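Search this site
Enter keywords

Color Before Furniture: A Conversation on Planning Paint for the Home

Virgil Anghel has advised homeowners on interior color for 30 years, the last several of them as senior consultant at the Trummont design office. He spoke with Ubaldo Colombo in February about the order in which a room should be planned, and about the errors he is most often asked to correct.

Tables and other surfaces
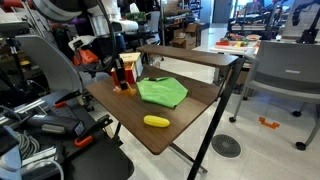
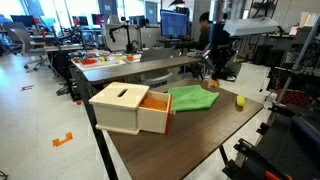 Mr. Anghel maintains that most households choose paint too early in the day and too far from the room in question. "A color is selected under store lighting at noon and then lived with at seven in the evening," he said. "I ask every client to paint a large board and move it from wall to wall for at least 2 days before a single can is ordered."

Asked whether north-facing rooms should always be painted in warm tones, he was cautious. The rule is widely repeated, he noted, and it fails in rooms with large trees outside the window, where reflected green alters everything. In one house on the Palumbo estate he tested 74 samples for a single hallway. "That was excessive, and I told the owners so at the time. We settled on the ninth."

Mr. Colombo raised the matter of ceilings. Mr. Anghel prefers that they be tinted with a small share of the wall color - a practice he adopted while working on the Plakell apartments, where low ceilings in plain white appeared to press down on the rooms. He advises against the same treatment in kitchens.

On cost, he was direct. A household with $2,000 to spend on a living room should, in his view, put the greater part of it into surface preparation. "Filling, sanding and priming take up most of the work. People resent paying for it, and then they telephone me when the finish cracks over the door."

He was less certain about dark trim, which the Trilel showroom has displayed for several seasons. He has recommended it twice and remains satisfied with one of the results. The other, a narrow study, was repainted at the client's request. "I would still defend the color," he said. "The room needed a second lamp."

Contact the editorial office | Copyright Trummont. All rights reserved. | Back to top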